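Speaker notes: The Shared Kitchen Is a Small Country
Stefaniia Horobets, December

Slides are up on the shared drive. These are the notes I talk from, tidied a little for the people who asked. Where it says PAUSE I had a drink of water.

OPENING

Good morning. I manage a building in Flundthorpe where four organisations share one kitchen, and I have been asked to speak to you as an expert. My qualification is that I have read every note ever stuck to our fridge. There are 276 of them. I keep them in a folder.

Hands up who has written one. Hands up who signed it. (Wait. There will be fewer hands.)

THE FOLDER

Read three aloud, no more, people start to recognise themselves.

"To whoever is eating my yoghurt, I hope you are enjoying it." They were. The yoghurt went on disappearing at the same rate until the author moved to Pistell.

"PLEASE do not defrost fish in the sink." Underneath, in a different pen: "where then". I think this is a fair question and we have never answered it.

"The mug with the lighthouse is NOT communal." Until that note went up I don't believe anyone had noticed the mug had a lighthouse on it. It was gone by Friday.

My point about notes is that they get read by the people who already wipe the bench. Everyone else has developed the ability to look at a fridge and see only fridge.

PAUSE

WHAT WE TRIED FIRST: THE ROSTER

Sumaiya Roy drew up our first roster. It was colour-coded and laminated and I would have hung it in my own home. It lasted 12 weeks. Then the mauve people went on leave all at once, the green people refused to cover mauve, and by the end there was a faction.

Rosters assume that a week is a fair unit of mess. Anyone who has drawn the week of somebody's farewell curry knows otherwise.

(If there's a laugh here, mention the turmeric. If not, keep going.)

WHAT WE TRIED SECOND: MONEY

We then paid for an extra clean. The quote came in at 1325 dollars a quarter and Balthasar Gasser, who had opposed the roster on principle, opposed this on principle as well. We went ahead. The kitchen was beautiful every Tuesday evening and by Wednesday lunch it looked as it always had, only now with a clear conscience. People leave a dish more readily when they've been told somebody is coming for it. I do it myself in hotels.

WHAT SORT OF WORKED

Three changes, none of them glamorous. I'm sorry, the program did say "transformative".

First, we got rid of half the crockery. If there are forty plates, the washing up can wait until there are forty dirty plates. Now you wash a plate if you want to eat off a plate. Rahel Haslinger called this barbaric at the time and has since done it to her own family.

Second, we put the cleaning things where people could see them. They used to live in a cupboard under the sink, behind the fondue set, behind a bucket with another bucket in it. You had to really want to sweep up.

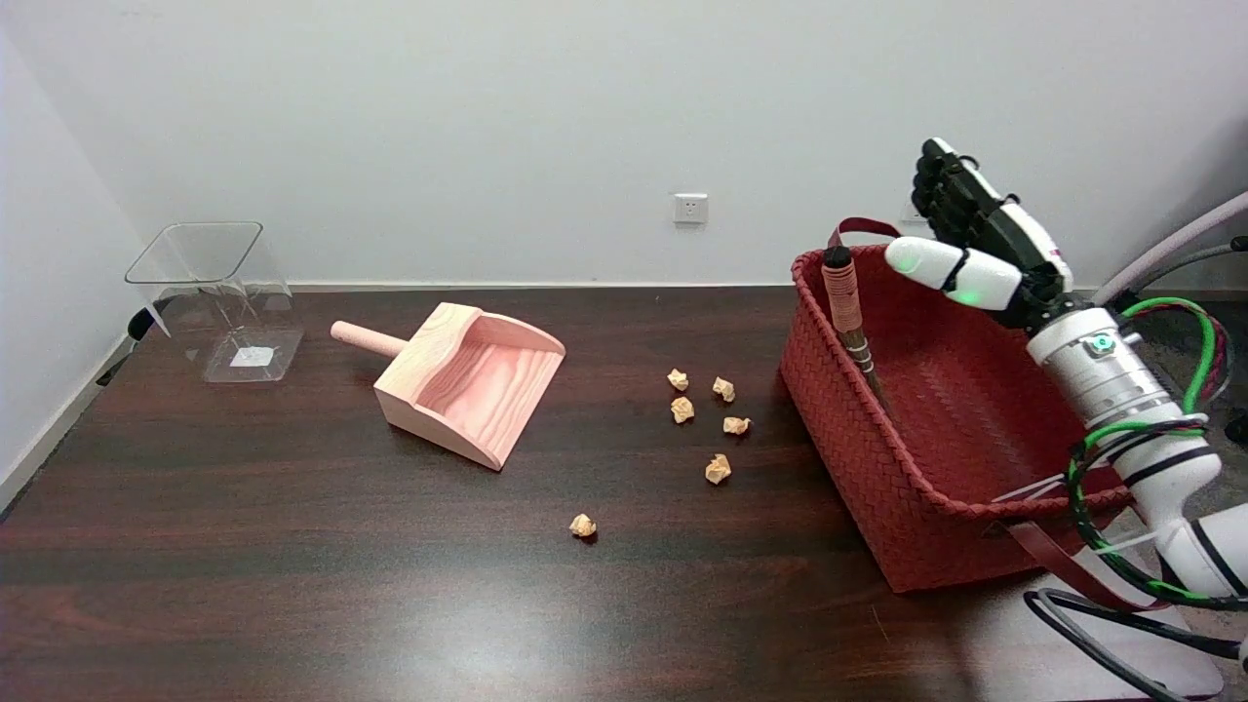

Third, we named the jobs by their size. "Keep the kitchen clean" is a career. "Empty the compost caddy before you go home" takes less time than reading a note about it. Zorica Trajkovski took on the tea towels two years ago, unasked, and as far as I can tell she has never mentioned it to a living soul. I'm mentioning it now. She's in the third row and will be furious.

PAUSE

THE FISH

We did eventually look at the fish question. There is now a tray, bottom shelf, with a lid. Take-up has been modest. The sink continues to have its supporters.

QUESTIONS I USUALLY GET

Does it work in a bigger building? The Savchuk floor tried the plate thing and people brought plates from home. So, partly.

Should you name and shame? Arkico did, on a whiteboard. People began competing to be on it.

What about the microwave? I only have twenty-five minutes. Come and find me at lunch.

Last thing before the break: the venue has asked that we take our cups back to the trolley at the rear. I'll be standing near it.

Contact: Stefaniia Horobets, building office, Flundthorpe | © the author, please ask before reprinting | Back to top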